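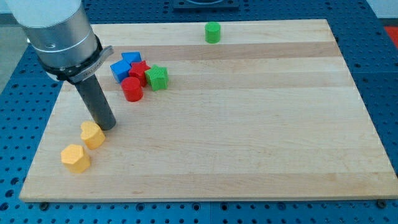

Photo: Mehrangiz Bagheri

Kitchen & Table > Boards, Knives and Tools
Thread: Oiling a maple board – what are you all using?

crumbandcrust
Joined: November
Posts: 9

Hi all! Long-time reader, finally got around to posting. I have gone completely down the rabbit hole on cutting boards this fall and I need to talk to people who won't glaze over when I say the words "end grain."

So I picked up a maple board, the edge-glued kind with the long strips, and I love it to bits. The grain is so pretty that I left it out on the counter for a week before I dared put an onion on it. Now it's in daily use and I want to treat it right. I grew up with a plastic board that went through the dishwasher every night, so all of this is new to me.

What I've got so far: plain mineral oil from the drugstore, a lint-free rag, and a tin of board wax that came from my aunt. I put on one heavy coat of oil, left it overnight, wiped it down in the morning. It went a shade darker and I may have squealed a little. Do I keep going? Every day? Every month? And does the wax go on at the same time or later?

Also very happy to hear about walnut oil, if anyone uses it. I've read both "it's the best thing ever" and "it'll go rancid by spring" on the same page.

----

Varklow
Posts: 1,000

Welcome! And congratulations, you're one of us now.

The old rule is once a day for a week, once a week for a month, once a month forever. I've never met a person who stuck to it, me included, but the first week does matter. New maple is thirsty. Flood it, let it sit, wipe off whatever is still standing on top, and do it again the next evening. When the oil just sits there and won't go in, stop.

Do BOTH faces and the edges. If you only oil the top, the bottom takes up moisture at a different rate and you get a board that rocks like a rowboat.

Wax last, when the oil has soaked in. A thin coat, buffed.

----

Tamunoemi Onyeka
Posts: 300

Agree with all of that except the flooding. I make boards (small time, craft fairs mostly) and I think people use far too much oil. Thin coats, more of them. A flooded board weeps oil for days and you end up with greasy bread.

What I do before any oil at all: wipe the board with a damp cloth, let it dry fully, and the grain will stand up and feel fuzzy. Sand it lightly with 220, going with the strips. Then do the whole thing a second time. After that it stays smooth even when you wash it. So satisfying! You run your hand over it and it feels like a river stone.

On walnut oil, I like it. It cures, where mineral oil never does, so the finish holds up better at the sink. Just get one that's sold for wood finishing. The salad kind is often heat treated or blended and you don't know how it will behave. And skip it if you cook for anyone with a nut allergy.

----

Varklow
Posts: 1,001

I'll fight you on thin coats, in a friendly way. A face that's going to see a chef's knife every day is getting cut open constantly. I want oil down deep. Greasy bread is what happens when you don't wipe.

----

Tamunoemi Onyeka
Posts: 301

Ha, fair on the wiping. But "down deep" is wishful on a face like that! Most of it goes in at the end grain, on the two short edges. So if you want to flood something, flood those. That's where splits start anyway.

----

ornau_bakes
Posts: 2

Can I ask a dumb one? I have garlic in my board. I mean it's in there. I cut strawberries last night and my daughter asked why dessert tasted like pasta. Is there any saving it?

----

Varklow
Posts: 1,002

Not dumb, happens to all of us. Coarse salt and half a lemon, scrub with the cut side, leave it ten minutes, rinse, stand it on edge to dry. Then oil it, as the lemon and salt leave it pretty dry. Twice if it's really bad.

Longer term, pick a side. I burned a tiny dot into one edge of mine. Dot side is onions and garlic, the other is fruit and bread.

----

crumbandcrust
Posts: 10

THE DOT. I'm doing the dot tonight.

Thank you both, this is exactly the kind of argument I was hoping for. I went with thin coats on the faces and a good soaking on the short edges, so I guess everyone wins? I didn't do the damp cloth thing first and now I can feel some fuzz near one corner. Can I still sand it with oil already in there, or did I miss my chance?

----

Tamunoemi Onyeka
Posts: 302

You can, no problem. It'll clog the paper faster, so use a fresh piece and knock the dust out often. Give it a couple of days to settle first. Then one more thin coat when you're done.

----

ajayi_k
Posts: 47

Dissenting voice here. I've had the same maple board since college, I wash it with dish soap, I oil it when I remember (Thanksgiving) and it's fine. A few dark marks, one small crack that hasn't moved in years. I enjoy reading these threads but I'd hate for a new person to think they've ruined something by missing a week. Cut stuff on it! Dry it after! That's most of the job.

----

Varklow
Posts: 1,003

Can't argue with college-era maple. Never the dishwasher though, we agree on that?

----

ajayi_k
Posts: 48

Oh, never the dishwasher. I'm lazy, I'm not a monster.

----

ornau_bakes
Posts: 3

Reporting back – lemon and salt done, two rounds. Strawberries passed inspection. She has now asked for her own board, and I'm looking at a little one from Tamau with a juice groove. Are grooves worth it or do they just collect gunk?

----

Tamunoemi Onyeka
Posts: 303

Great for roasts and tomatoes, annoying for everything else. For a kid I'd go flat, with a damp dish towel underneath so it doesn't slide. Start a new thread for it though, people have opinions about grooves and we'll be here all night.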